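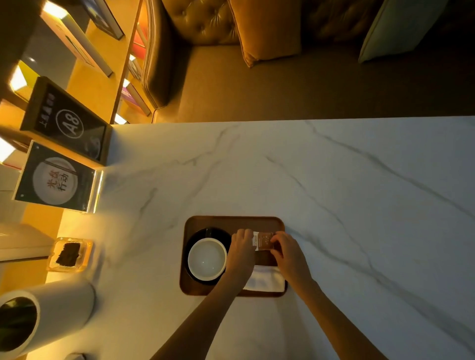 Coffee tastes sour in the new apartment, same packets as before

Posted by detier_kitchen, 2023-03-03

I moved from Pradomholm into the city last month and my morning coffee has gone downhill. I use single-serve instant packets, nothing fancy, and I have been buying the same ones for years. At the old place they tasted fine. Now every cup is thin and a little sour, with a flat smell.

What I have tried so far: a new box from a different store, a different mug, and more water, then less water. The kettle is an Ultamex that I bought for this kitchen. It has a temperature dial that I leave on the middle setting. The tap water here is a lot softer than what I had before. My old kettle had scale in it all the time and this one has none.

Is it the water or the kettle? I would like to know before I spend money on a filter.

bouzid_b
Joined in July, 24 posts

Could be both, but test the kettle first, as it costs nothing. Turn the dial all the way up and let it boil. Wait 30 seconds and pour. The middle setting on a lot of dial kettles is meant for green tea, and instant coffee made that cool can taste weak.

If that does not fix it, buy one bottle of plain spring water and make two cups side by side, one with bottled and one with tap. Use the same kind of mug for both and the same amount of water. Measure it, don't go by eye. If the bottled cup is clearly better, you have your answer about the water.

Soft water has less in it to balance the acid in the coffee, so the same packet can taste sharper than it did at your old address. A regular pitcher filter won't help much with that. Some of them make water softer still. I would skip the filter and either keep bottled water for coffee or try a darker roast.

Also rinse the kettle a few times if it is new. Boil it full and dump it, three rounds. Mine had a plastic taste for the first week.

oldpipes40

Same thing happened to me when I moved. I just got used to it. You could add a tiny pinch of salt, my mother always did that. Check the date on the box too.

detier_kitchen

Dial was the main problem. On full boil it is much closer to what I remember. Still a bit sharp, so I will do the bottled water test this weekend. The box is in date. Have not tried the salt.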